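Service Robotics Practicum, Unit 6
Evaluating a Commercial Kit: the Skjelbred Counter Arm
Instructor: Rianne Timmermans

Read before Wednesday's lab. Bring the Skjelbred data sheet and your notes on grasp planning from Unit 4.

6.1 What is being sold

Skjelbred offers the arm as a kit for kitchen work at a fixed counter. The base price is $4,000. It covers the arm, a parallel two-finger gripper, the controller and one year of software updates. The task library, called Dundlow, is licensed separately at $46 per month. The maker lists 158 household objects in the library. An object on the list has a stored shape model and at least one stored grasp. It does not follow that the arm can pick the object up in every pose.

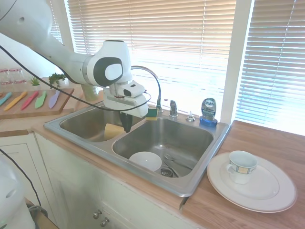
Reach is the first item to check in any quote. The data sheet gives a single radius, measured from the shoulder with the wrist straight. Work in a sink needs the wrist pointed down, and the usable radius shrinks accordingly. Basin walls limit the approach further. With the fingers hanging above the left basin and a sponge leaning against the divider, the planner has to treat the divider as an obstacle on one side of the grasp. The gooseneck faucet must also be in the collision model, along with the cable looping down beside the gripper. Dundlow models the faucet as a fixed solid. It does not model the cable.

6.2 Object classes

Soft objects: sponges, cloths. Grasp force is set low, and closing width is a poor test of success.

Rigid curved objects: bowls, cups. Rim grasps are preferred. Glare on steel or strong window light can degrade the depth estimate.

Thin objects: utensils, plates lying flat. Expect the most failures in this class. See Pichon's lab notes, section 3.

6.3 Lab procedure

Use the sponge task only. Run 129 trials per team, split evenly among three start poses. Record the planned grasp, the finger gap at closing and the outcome. Do not retune force between poses. Report each pose separately.

Questions about licenses go to Rosine Poulain.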